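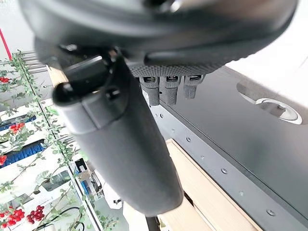
A reader going by Todik wrote in to ask whether the Prurnier hand kit is worth buying if you only want to pick up soft stuff like fruit, and whether setup eats a whole weekend. Mine took one evening (okay, a long one), so let me walk you through it!

First, bolt the wrist clamp on before you plug in any cables. I did it backwards and had to take the whole thing apart again. There are 4 screws, and you want them snug but not cranked down. Leave a nice loose loop of cable at the wrist so it can turn all the way without tugging.

Next, open the Skistine app and run the finger check. Each finger curls and opens by itself, and it takes 9 minutes a side. Go make coffee. If a thumb stalls, restart the check from the top.

Now for grip force, which is where I messed up the most. The app starts you at a setting that's fine for a mug and way too strong for grapes. I dropped mine to 20 percent and went up 2 at a time until the bunch stayed put when I lifted it. 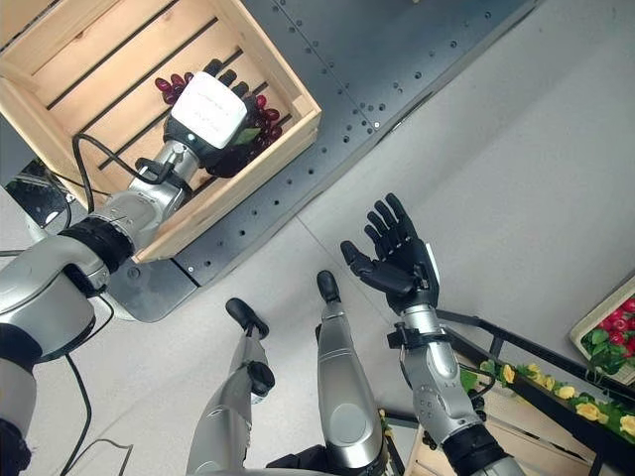
Come in slow, too. I set the approach speed to the lowest notch and let the fingers close over the fruit from above, with the wrist tipped a little toward the side of the crate.

Save that as its own preset, because the next update wiped my unsaved ones and I was pretty grumpy all Wednesday. The kit costs over twice what the Hao one does, and the manual is thin, but I'd still buy it again for the fingers alone.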